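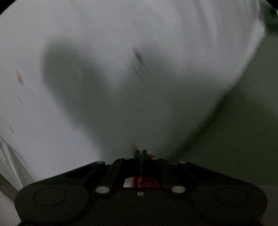
Whole body donation: who pays for transport if the death is out of state?

Posted June 19, 2023 in Donation and Registration

My mother signed up with the body donor program at Clarthorpe when she lived near there. She has since moved in with me, and we are now 1,655 miles from the school. She still carries the card and wants to go through with it. The form she signed says the program covers transport "within the service area" but there is no map and no list of counties. I left a message and haven't heard back.

Does anyone know if they would still take her, and who pays? Also, she had a knee replaced in August of last year and I don't know if that matters. She is 3 years past the date she signed, if the form expires.

Agnes Amundsen

3 answers

Answer 1 (marked as helpful)

I handled this for my father with a different program, so check everything with yours.

Most school programs set a distance limit. With ours it was 100 miles, and past that the family paid the funeral home by the mile. For a long distance the body has to go by air, and the funeral home at your end has to do the paperwork and the packing. We were quoted more than the cost of a simple cremation.

What we ended up doing was registering him with a program in our own state. You can usually be signed up with a second one, but tell the first one in writing so there isn't a mix-up at the time. Your mother has to sign the new form herself while she is able to. In most places you can't do it for her after the death unless you are next of kin and that program accepts next of kin consent. Some don't.

The knee should not be a problem. The usual reasons for turning someone down are certain infections, an autopsy, very high or very low weight, or the program being full that month. Have a backup plan with a local funeral home, because they can say no on the day.

I never heard of a form expiring, but ours asked us to update the address and the contact person.

Folke Rustad

Answer 2

They pay for everything, it's free. My aunt did it.

Reply from Agnes Amundsen: Was she out of state?

Reply: No, she was across town.

Answer 3

Call the office again and ask for the donor coordinator, not the main line. Ask these and write down the name of whoever you talk to:

What is the service area in miles or counties
Do you pay the funeral home directly or pay the family back
Is there a cap (a friend was told $1,000)
Will you transfer her to a program closer to us
Are the ashes returned, and how long does it take

Being a registered organ donor is separate from this. If she is on the state registry too, ask whether they will still accept her after tissue or eye donation. Eyes are often fine, the rest depends on the school.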